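Trash and recycling changes at Flermont start in October

The new hauling contract takes effect at the start of October, and pickup will work a little differently from then on. Skolano Waste takes over from the city service for all 264 units in the North and Court buildings. The Mill Street townhouses stay with their present hauler until spring.

Kitchen trash still goes in tied bags down the chute or into the gray dumpsters behind the Court building. Please don't use the chute after 10 p.m. The walls on the second floor are thin, and the office gets more calls over this than over parking. 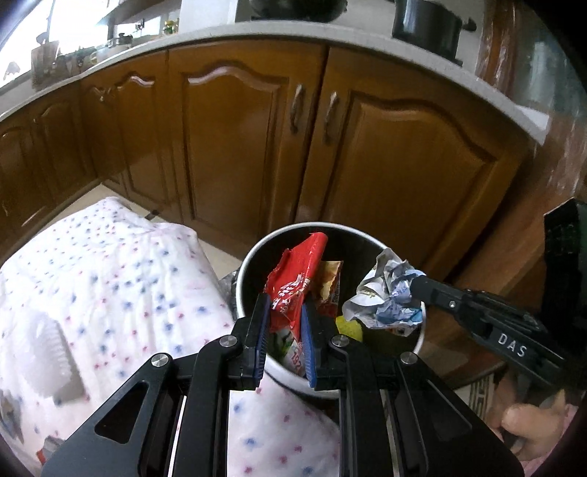

Candy wrappers, chip bags and other shiny packaging go in the regular trash. Skolano does not take them as recycling, even when they look like foil. Clean cans, glass jars and flattened cardboard go in the blue dumpsters. Pizza boxes are fine if you tear off the greasy part.

Food scraps are a separate matter. Hilkka Ahonen in the office has compost pails for anyone who wants one, at no charge, with 2 per household as the limit. The drop-off bin is next to the bike racks on the Court side - the lid sticks, so push down on the left corner when you close it.

Large items such as mattresses and chairs need a pickup slot. Call the office at extension 893 and leave your unit number. Anything left by the dumpsters without a slot will be hauled at the tenant's expense.

Santeri Lappalainen is handling questions about the contract itself. His extension is 869, and he is in most mornings until 11.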